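Mindthorpe opens second round of small workshop grants

March 21, 2018

Mindthorpe, the regional fund for small manufacturers, today opened the second round of its workshop grants. The new round has 58 places for firms with fewer than 40 staff, and applications are being taken from this morning through the Mindthorpe website.

The grants pay towards rent, fit-out and business rates for firms moving into their first proper premises, or moving out of premises they have outgrown. They do not cover wages, stock or vehicles. Firms that were turned down in the first round may apply again, and do not need to send their accounts a second time if nothing has changed.

The first round closed in January. It drew 300 applications from joiners, printers, food producers, clothing makers and light engineering firms, and many of them asked for the same thing: a unit of a sensible size on a lease shorter than ten years.

"Most of the people who came to us had an order book and nowhere to put the work," said Sena Amoah, head of grants at Mindthorpe. "They were working out of garages, or sharing a unit with a firm that wanted them gone by the summer. The money matters, but the length of the lease came up in nearly every conversation we had."

As a result, the second round will accept leases of three years or more. The first round asked for five. Landlords will be asked to sign a short statement confirming the rent and the notice period before any money is paid.

New units at Skondberg Yard

The announcement comes as building work finishes at Skondberg Yard, the former bottling works on the east side of the canal. The yard has 1,760 square metres of floor space over two storeys, divided into units of several sizes. Ground floor units have roller doors and three-phase power. Upper floor units are reached by a goods lift and are meant for lighter trades.

Skondberg, the property company that owns the site, has agreed to hold a number of the ground floor units for grant holders until the end of the round. Any that are not taken will then be let on the open market.

The yard has its own loading bay, a shared kitchen and covered cycle parking. Car parking is limited – tenants will get one space per unit, with more available by arrangement at the public car park on the other side of the bridge.
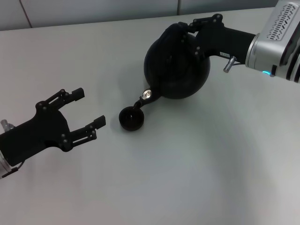

Who can apply

Applicants must make or repair goods for sale and must have been trading for at least a year. Sole traders, partnerships and limited companies are all eligible. Firms that only import or resell goods are not.

Each application should include the latest set of accounts, a floor plan or sketch of the space needed, and two quotes for any fit-out work above the lower limit given in the guidance notes. Applicants who have already found a unit should also send a copy of the draft lease.

Decisions will be made in the order that complete applications arrive. Mindthorpe expects to reply to each firm within six weeks.

Advice for applicants

Plundex, a business advice firm, will again run the advice line for the scheme. Callers can get help with cash flow forecasts, lease terms and planning use classes. The service is free to anyone thinking of applying, whether or not they go on to do so.

Aravind Kurup, who leads the advice team at Plundex, said that the forecast was the part that had caused most trouble in the first round.

"People put in the rent and forgot the service charge," he said. "Or they left out the deposit, and that can be three months' money on the day you sign. We would much sooner spend half an hour on the phone going through it than see a good firm sent back to the end of the queue."

A revised forecast sheet, with separate lines for service charge, deposit and insurance, can be downloaded with the application form. The old sheet will still be accepted.

About Mindthorpe

Mindthorpe supports small manufacturing and repair firms through grants, advice and help with finding premises. It is funded by the Agbenyega Trust and by contributions from local landlords.

Press enquiries: Mindthorpe press office, through the contact form on the website. Interviews with Sena Amoah and visits to Skondberg Yard can be arranged on request.

ENDS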